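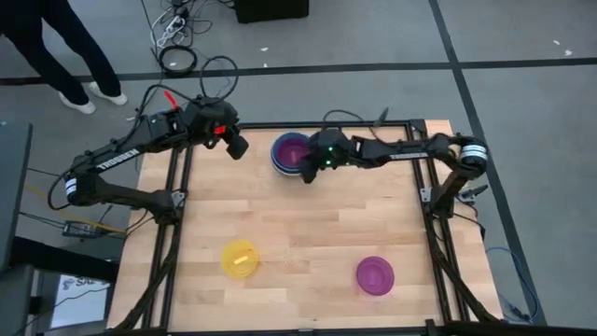

Re: Zeltholm Hall studio building, comments on the revised floor plan

To: Neighborhood arts and planning list
Date: Jul 12, 2023

Members of the list,

The Clirkilska Cultural Association has received the message copied below and wishes to respond to its main points before the public comment period closes.

> The revised plan for the old Zeltholm furniture store shows 466 square
> feet set aside for the community gallery. The plan presented last
> November showed 493. Residents on Rakell Street were told that the
> gallery would not be reduced. We would also like to know whether the
> rear entrance will stay open during evening performances, and who
> decides which artists receive the two long-term studios. Several
> neighbors support the project but feel that the plan is changing
> without notice.

On the size of the gallery, the figures quoted are correct. The difference results from a wider corridor between the gallery and the theater, which the architect, Badawi Design, added after the city's review of the exits. The corridor walls will be fitted with hanging rails and may be used for exhibitions when no performance is scheduled. The Association regrets that the new drawing was posted without a note explaining the change. A marked copy showing both versions has been placed in the project binder at the Rakell Street library.

The rear entrance will be closed to the public after 9 p.m. It will remain available as an emergency exit and for the loading of stage equipment, provided that loading is finished by 10 p.m. Audience members will enter and leave through the front doors on the avenue. These hours are written into the draft operating agreement, and any change to them would require a hearing.

With regard to the studios, the building will contain two long-term work spaces, each awarded for a term of one year. Applications will be reviewed by a panel of five, of whom three must live or work in the ward. Employees of the Association and their relatives may not apply. The draft rules do not yet say whether an artist may hold a studio for a second term, and written comments on that question would be especially useful.

A separate inquiry concerned the theater. It will seat 100 people on movable risers. The floor can be cleared for dance classes, rehearsals and neighborhood meetings. Rental rates have not been set. The Association intends to propose a lower rate for block clubs and schools, and the proposed schedule will be sent to this list before it is adopted.

The mural on the east wall will be preserved. The contractor is required to cover it before any masonry work begins, and no windows will be cut on that side of the building.

Comments may be sent in reply to this message or left in writing at the library desk. Those sent to the list will be entered in the public record under the name of the sender, so please use a private letter for any matter you do not wish to see published. Copies of the draft operating agreement are available in English and Spanish on request.

Respectfully,

Office of Community Programs
Clirkilska Cultural Association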